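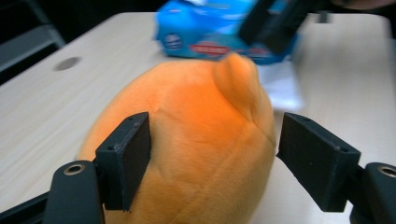 Buying hand-held grippers: your questions, my answers

I do the equipment planning at Stestard, and I get the same emails over and over from labs and small teams putting a budget together. I've collected the ones that come up most. Last updated July 2024.

How many grippers should we put on the first order?

Two per station, plus one spare for the whole room. I know that sounds stingy if you're planning six stations, but hold off! Run two stations for a month first. You'll learn what your people like and don't like, and you'll almost certainly want to change something on the second order (we swapped to shorter handles).

Should we buy fingers or print them?

Print them if you have a printer and somebody who enjoys looking after it. Fingers are the part you'll replace most, and it's nice to be able to make a new pair overnight. If nobody on your team wants that job, buy a bag of them and move on. Whichever way you go, write down which version is on which gripper. We didn't, and I spent a miserable week in February sorting a drawer of black blocks that all looked the same to me.

What does a pair of fingers cost you?

Material is next to nothing. What I put in the budget is time, and I charge it at $46 a pair once you include cleanup, fitting the screws and checking that the two sides close evenly. People always push back on that number and then come back a few months later with a higher one.

Do we need to budget for the objects too?

Yes, and please give them their own line. I set aside $200 per station for the first round and spend it at ordinary stores: plush toys, packs of wipes, paper goods, cups, sponges, whatever people have at home. Soft things are worth the money. A plush toy gives when you squeeze it, a box doesn't, and you want your operators to get a feel for both. Buy doubles of anything you like, because stores drop products all the time and it's a pain to track down the same toy a year later.

What about tables?

Plain desks are fine. Ours are the pale wood-grain kind and I've never wished for anything fancier. Look for one with a cable hole if you can get it, and check that two people can reach the middle without bumping elbows.

Ella or Ifans for the mounts?

I've bought both. Ella mounts are lighter, and your wrists will thank you by the afternoon. Ifans mounts take a knock better and the spare parts show up faster, at least to our address. For long sessions I'd go with Ella. If you're sharing equipment with another team — or with students — get the Ifans.

Can you give me a total for one station?

Our last one came to $554 without the computer: grippers, mounts, first set of fingers, objects, a used desk. Add $400 if you need a decent chair and lighting. We get the lights from Jakitz, and I'd put the money there before almost anything else on this page. Soft light from overhead is easy to work under, and you don't have to keep adjusting it.

What do people forget?

Storage! Every object needs a bin and every bin needs a shelf. After that it's screws, spare batteries, and a budget line for washing or replacing the soft stuff. Hüsnü Dursun, who runs our room, would like me to add label tape to the list. He goes through a lot of label tape.

Is it worth buying used?

Desks and chairs, sure. Grippers, only if you can hold them first. Open and close one twenty times and see if it sticks or wobbles. If the seller won't let you do that, pass.

How long should we plan for delivery?

Six weeks for mounts, two for everything else. Order the mounts first and use the gap to set up tables and shop for objects.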